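**Council to sell on retired office computers through Wirholm depot**

Sat 24 September

Brindier Council will stop sending its retired desktop computers to bulk shredding and will have them stripped for reusable parts, under a contract awarded this week to the refurbishing firm Flisivix. The work will be carried out at the firm's depot in Wirholm.
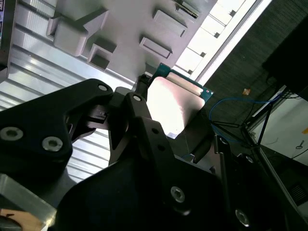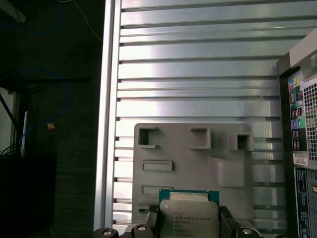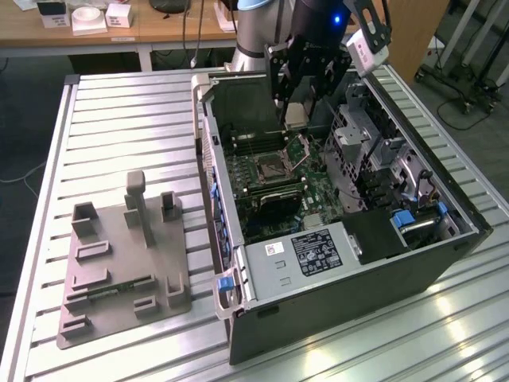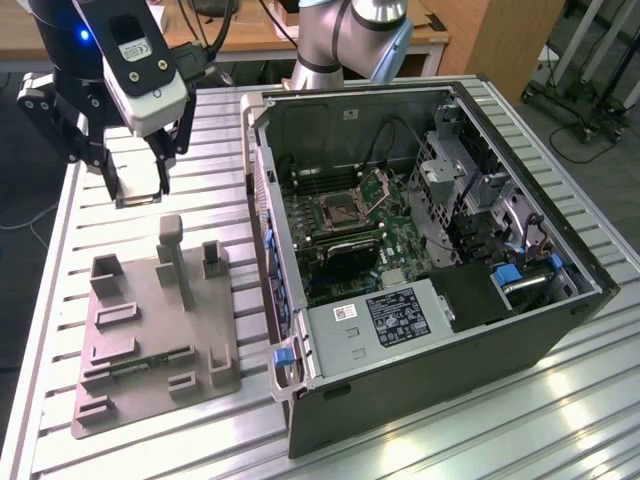 *Computer parts work. Second picture: an Intel Xeon processor. Third: a desktop tower with its side panel removed.*

The contract covers 700 desktop machines withdrawn from council offices, libraries and the planning department since May. A further 245 are held in a store at Lachance and will be added once their asset records have been checked against the finance register.

Under the previous arrangement the council paid a collection fee per pallet and received no return. The new contract has no collection fee. Flisivix will keep the proceeds from mixed scrap, and income from tested processors, memory and power supplies will be divided equally between the firm and the council.

Hard drives are excluded from resale. They will be removed before the machines leave council premises, logged by serial number and destroyed separately. Certificates of destruction must be returned within 2 weeks of each batch.

Dumisani Matlala, the council's head of procurement, said the value of individual parts was low but that the saving on collection and storage justified the change.

"The Lachance store costs us more than 800 pounds a month to keep," he said. "Clearing it is the larger part of the benefit."

Monitors, printers and telephones are not included and will continue to go to the existing contractor. Schools and charities wishing to take complete working machines may apply to the procurement office before the first collection. Applicants must supply their own operating system licences and arrange transport.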